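Teaching a Robot to Tidy Up, One Try at a Time

Clenwood, 7/19/18

Glória Bastos has picked up the same bottle more times today than most of us will in a year. Well, the arm has. She's the one steering it.

Second floor, end of the hall, the Storkberg project. Small room, loud fan. The goal sounds like nothing: get a robot to clear a table the way a person would, without being told where each thing is. The way there is examples. Piles of them. A person guides the arm through a pickup, the computer saves what the cameras saw and what the joints did, and then it all gets reset and done again.

"People ask me when the smart part starts," Bastos says, not looking up. "This is the smart part. If my examples are sloppy the robot learns sloppy."

So far the team has 1,887 saved runs. They wanted more by now. A run takes less than a minute if it goes well, and plenty don't go well. Fingers close too soon. An object rolls. Somebody bumps the table. Bad runs get flagged and kept in a seperate folder, becuase Bastos thinks they'll be useful later. Her co-workers in the Donham office are less sure - storage costs money.
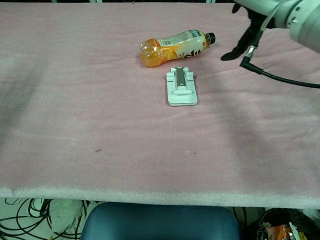
The trick is mixing things up. Same object, same spot, every time, and the system just memorizes the spot. Move it a hand's width and it grabs air. So the operators turn things, swap them, lay them on their sides, change the lights. There's a sheet of paper with the day's layouts, most of them crossed off by lunch. Round things are the worst. Flat things are a close second, not much to get hold of.

Then the soft surfaces. Early on everything was done on bare tabletop, 700 runs of it, and the first trained version fell apart the moment someone put down a cloth. Weeks of work. Bastos laughs about it now, sort of.

She came to this from a packing plant in Salinas, where she ran a line and fixed what jammed. No degree in any of this. Good hands, though, and patience, and the engineers figured out fast that her runs trained better than theirs. Smoother. Fewer stops halfway down. She now trains the other operators, 13 of them across two shifts, and the first thing she tells them is to slow down.

Target for the day is 176 clean runs. She's close when I leave, one more layout to go. A bigger test is set for December, with tables the system has never seen, in a different building. Will it work? She shrugs. Resets the table, checks the gripper, goes again.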